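Hilo rápido sobre pinzas, que llevo dos semanas prometiéndolo y hoy por fin tengo un rato entre prueba y prueba 🧵

1/ Contexto: en Prarnport tenemos que decidir antes de octubre qué pinza se queda en el brazo naranja. Candidatas: la de dos dedos que ya teníamos y la Panside con dedos blandos. Presupuesto para UNA.

2/ La tarea de siempre: vasos de plástico. Apilar, desapilar, separar por color. Parece una tontería hasta que el vaso pesa nada y la pared se dobla con mirarla.

3/ Fuerza de cierre: lo más bajo que puedas. Con el valor que traía el programa viejo los vasos salían ovalados. Perdón a Tatiana Šimko, que me lo avisó el miércoles y no le hice ni caso.
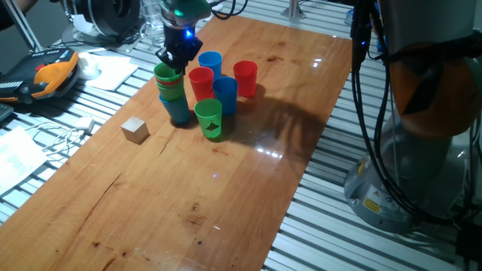 4/ Lo de la altura. Si bajas de más empujas la pila, si te quedas corto pellizcas solo el borde y se va de lado. El margen bueno es de 8 mm. Ocho. Con la mesa de madera, que no es plana ni de lejos, eso es poquisimo.

5/ Solución cutre pero funciona: palpar la mesa en varios puntos al arrancar y corregir el plano. Svetozár Brabec lo tenía escrito desde hace meses en una carpeta llamada "no usar". Pues lo usamos.

6/ Controlador. El de Kokivis va bien de latencia, pero el menú de la pinza es un laberinto. Para cambiar un limite de apertura, cuatro pantallas. Cuatro!!

7/ Ahora las cámaras, que es donde de verdad se nos va el tiempo. Tenemos una fija y otra en la muñeca. La fija para saber qué hay en la mesa, la de muñeca para el último tramo.

8/ Problema gordo con la de muñeca: brillos. La madera barnizada devuelve la luz y el detector se inventa bordes. Y los vasos tienen el fondo agujereado, asi que desde arriba salen dos círculos por vaso, el borde y el agujero.
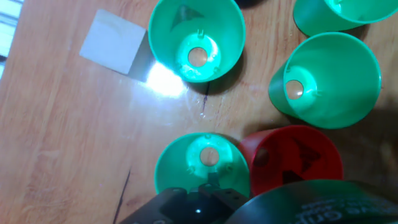
9/ Primer intento: quedarse con el círculo más grande. Bien con vasos de pie, fatal con los inclinados, que dan elipse. Segundo intento: ajustar elipses y descartar las que no tengan un agujero dentro. Mucho mejor, y de paso el brillo deja de contar como vaso.

10/ Números, que siempre los pedís: 1.196 agarres registrados en total. De los 400 últimos, ya con elipses, 123 con la Panside. Son pocos, lo sé. Oľga Kováčik quiere igualar las dos series antes de decir nada en voz alta y tiene razón.

11/ Impresión personal y sin valor estadístico: la Panside perdona más el error de posición, la de dos dedos suelta más limpio. Al apilar prefiero soltar limpio. Al desapilar, ni idea todavia.

12/ Otra cosa: la propia pinza tapa un trozo de la imagen. Lo que cae abajo a la derecha te lo comes. Ahora enmascaramos esa zona y ya, pero perdemos vasos cercanos. Kazimír Charvát propone subir la cámara en el soporte, yo prefiero girarla. Discusión abierta.

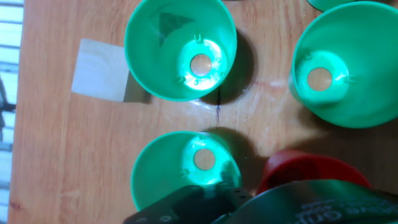

Cámara de muñeca: cuatro vasos verdes y el rojo medio tapado.

13/ Pendiente: repetir con la persiana bajada, probar exposición fija y mirar si el soporte de Havlíček deja girar la cámara sin rehacer la calibración. Si alguien lo ha montado, que me escriba porfa.

14/ Sushil Pathak me pregunta por el código. Sí, lo subo, pero dejadme limpiar los comentarios primero que hay insultos al controlador en dos idiomas.

15/ Me vuelvo a la mesa. Sigo con la serie de la Panside esta tarde y cuelgo la tabla cuando estén parejas.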